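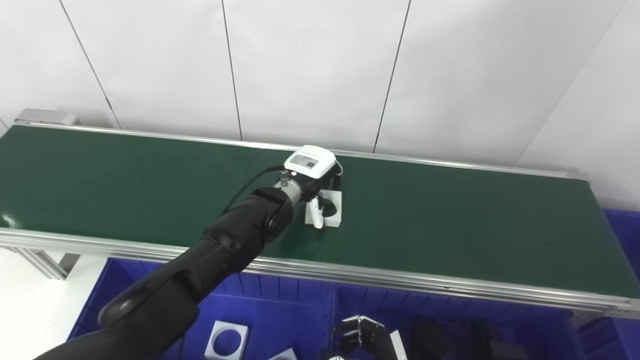
Urar is a software package for planning and running pick-and-place work with robot arms. It was written at Grundgate by Widad Sfeir and Csenge Pálfi and is used mainly for moving loose parts between bins and conveyors.

The planner takes a part's estimated position, tests up to 400 candidate grasps, and drops any that would bring the arm into contact with a bin wall or rail. The remaining grasps are ranked by path length. A separate control loop follows the chosen path and stops the arm if the force on the gripper passes a set limit.

Version 2 added support for two arms sharing a workspace. Log files can be replayed in Zoubi, a viewer maintained by Zaid Mansour.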